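**Thread: a vendor planner, a mug tree, and what "success" means**

1/ Spent Tuesday running the Mustetier motion planner on our cup-hanging task. The pitch says 916 successful episodes. I have questions about the word "successful."
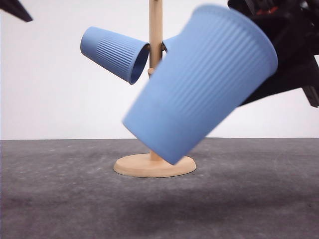
Blue cup on the move, base of the stand a bit too close for my taste.

2/ First, the setup. Wooden stand, short pegs, plastic cups. Perception finds a peg, the planner picks an approach, the controller follows it. Three pieces of software, three teams who each think the other two are the problem.

3/ The peg pointing straight at you is the interesting one. From the front it's a round stub against a round pole of the same pale wood. Our detector gives it a confidence of 90 one moment and drops it the next. Mustetier's docs tell you to "ensure reliable target poses." Thanks.

4/ Then there's a cup in the gripper. As soon as it swings in front of the stand it hides most of what you were aiming at. The planner deals with this by freezing the last good peg pose and carrying on as if the world agreed to hold still.

5/ I asked Yakubu Wike whether the frozen pose ever expires. He went and read the code. It does! After 20 seconds. Most of our motions are done well before that, so in practice it never does.

6/ Collision checking. The held cup is modeled as a plain cylinder. Cups taper. So you get extra margin at the narrow end, where it makes the planner take silly detours, and if you shrink the cylinder to fix that, you lose margin at the rim. Pick one.

7/ Cups already on the stand don't get added to the collision world unless you write that part yourself. I found this on page 5 of the integration guide, in a footnote.

8/ Now, "success." I read the evaluation script. An episode passes if the gripper reaches the release pose and opens. That's it. It never checks whether there's a cup on the peg afterward. You could run it with empty fingers and score very well.

9/ Ayane Amano pointed out that our own script did the same thing until January. True. I was rude about ours too.

10/ Things I did like: replanning is quick, the logs are readable, and every trajectory gets saved with the settings that made it. Asis, which we used before, saved the trajectory and let you guess.

11/ Next up – a check that looks at the stand after release, and a proper mesh for the held cup. Cường Mạch is writing the first one. I'm doing the mesh and complaining.

12/ To the three people asking if you should buy it: ask them for the episodes, then watch the last few seconds of each one yourself.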